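5. Showing the Hand to Visitors

This section covers the Kavar hand at an open day, a school visit or a customer demonstration. Read Section 2 (Safety) first. The hand must already be mounted on the arm and connected to the Mavgate control box.

The demonstration needs two people. The operator stays at the control box. The host talks to visitors and does not touch the controls. 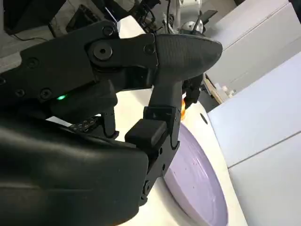
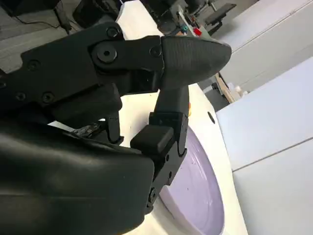 An open day is harder on the equipment than a normal shift, mostly from repeated starts and stops and from people leaning on things. Plan for short runs with a pause between groups. Visitors will want to see the fingers up close, and the best time is while the hand is stopped low over the white surface with nothing between the thin finger and the thumb pad, as in the second picture. From there the host can point out the textured fingertip and the small screws along the finger links, which are the parts people ask about most. Do not let visitors put a finger in the gap to feel the grip.

5.1 Before the doors open

1. Mark a line on the floor 600 mm outside the reach of the arm. Tape is enough for adult groups. Use a barrier for school groups.

2. Clear the work surface of tools, cups and paper. Leave only the items used in the demonstration.

3. Wipe the fingertips with a dry, lint-free cloth. Do not use alcohol on the textured skin.

4. Check each finger screw with the driver supplied. Tighten a loose screw by hand until it stops. If a screw is missing, fit a new one from spares kit 3064 before you switch on.

5. Route the visitor screen cable behind the arm and fasten it down.

6. Switch on the control box and wait for the self-test to finish. The fingers open and close once during the test.

7. Press the emergency stop, confirm that the arm will not move, and release it. Do this every morning, even if the equipment was not switched off overnight.

CAUTION: The fingers move during the self-test. Keep hands away until the control box shows READY.

5.2 Loading the visitor program

1. On the control box, open Programs and select Munura Visitor. This is the only program approved for use with the public present.

2. Set the speed to 2. Higher settings are locked while this program is loaded.

3. Set the grip to Light.

4. Run the program once with no visitors in the room. Watch the full path of the arm, including the return to the rest position.

5. If the hand touches the work surface at any point, stop and repeat the height calibration in Section 4.

NOTE: The program stores its own height values. Changing them here does not affect your production programs.

5.3 Running the demonstration

1. Bring the group to the line and wait until everyone is standing still.

2. The host explains what the arm is going to do. Keep this brief. Small children lose interest fast, and most questions come after the first movement anyway.

3. The host says "starting" out loud. The operator repeats it and presses Run.

4. Let the program finish. Do not pause it halfway to answer a question unless someone has crossed the line.

5. When the hand has stopped, the operator presses Hold and says "held." Visitors may then come closer, one or two at a time, with the host beside them.

6. Send everyone back behind the line before you release Hold.

WARNING: Hold keeps power on the finger motors. It is not a safe state for touching the hand. To let anyone touch it, press the emergency stop first.

Leave at least 5 minutes between groups. If the palm housing feels hot with the emergency stop pressed, wait until it has cooled.

5.4 If something goes wrong

The hand drops an item. Leave it where it is until the program ends. Press the emergency stop before you reach in.

A finger stops partway. Press the emergency stop, look for something caught in the joint, and remove it with tweezers. Release the stop and choose Rehome from the menu.

The program will not start. The most common cause is an emergency stop that has not been fully released. Turn the button until it springs out.

A visitor crosses the line. Press the emergency stop. Restart from step 1 of 5.3.

5.5 At the end of the day

1. Run Park from the main menu. The hand closes and the arm folds back.

2. Switch off the control box and remove the key.

3. Wipe the fingertips again and check them for cuts or lifted edges. Damaged skin must be replaced before the next session; see Section 7.

4. Write down the number of runs in the service log. Visitor runs count toward the normal service interval.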